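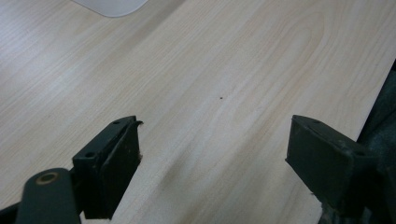
Pale wood-grain laminate with a faint greyish mark.

Cleaning laminate worktops and tables

Wipe with a damp microfibre cloth and a drop of washing-up liquid. Follow the grain. Rinse the cloth, wipe again, then dry with a tea towel.

Grey marks: mix 2 teaspoons of bicarbonate of soda with a little water, leave on for five minutes and lift off with a soft cloth. Do not scrub. Scouring powder dulls the print layer and the damage is permanent.

Ink: white spirit on cotton wool, tested first on the underside.

Joints and edges: keep standing water off them. Swollen chipboard does not go back down. Reseal with clear silicone each December.

Last revised April 18, 2019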